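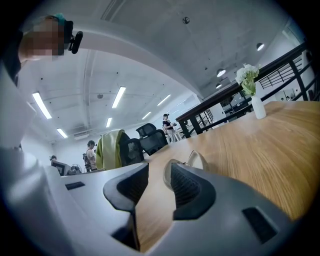 Shoe care is the part of this course I get the most email about, so let's do it properly! Before any cream or brush comes out, set the shoe toe-first toward you on a table with decent light, the way the cream-colored one sits on the long wooden table, and look hard at the toe and the edge of the sole (pale soles show everything). Jot down what you find on your Leveck sheet. Kinga Kerekes will collect the sheets at the end.

Part 2 is storage. Work in pairs, 27 minutes, and please keep bags out of the walkways.

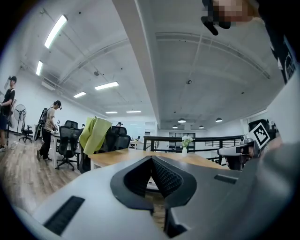 Fig. 2. The open-plan office, with pendant lamps toward the far wall.

Read chapter 5 before we meet again in August.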